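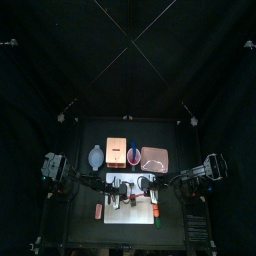

I moved to Tunddale in April, and my biggest problem there was sleep. My bedroom looks at the street, and the street lamp is almost at the height of my pillow. For the first two weeks I blamed the coffee, then the neighbors, then my age. Black fabric hung on every side makes a dark place very quickly, even when there is plenty of light outside of it, and it does not need to be beautiful to do its work. I had thin white curtains that came with the apartment, and I was too polite with them.

So I went to Treseck, where there is a shop that sells cloth by weight, and I bought a heavy black cotton. The woman cut it for me and asked if it was for theater. I said it was for sleeping. She told me to wash it before I sew it, and I did not listen, so now my curtains are two fingers shorter than my window. A line of orange light comes in at the bottom. I put a rolled towel there every night.

My mother has a different opinion about all this. She says that a person should wake up with the sun, and that in our house we never had curtains at all. I remember it well. We had wooden shutters, which are darker than any curtain, and she closed them herself each evening.
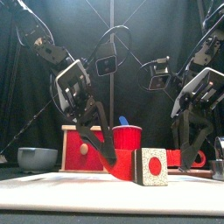

Nerea Cabello

The other thing I changed is the hour of dinner. At home I ate at ten and slept at one, and it was normal. Here the kitchen of my building smells of onions at six. I tried to do the same as my neighbors and I was hungry again at eleven, standing in front of the fridge with a piece of cheese. Now I eat at eight, which satisfies no country.

I also stopped reading the news in bed. I read an old novel that I found in the station at Undell, on a shelf where people leave books. It has more than 200 pages about a family that sells salt, and I cannot remember who is the cousin of whom, so each night I go back some pages and start again.

Last night I slept seven hours. The night before, four. I will sew a strip on the bottom of the curtains this weekend, if I find the same black, and this time I will wash it first.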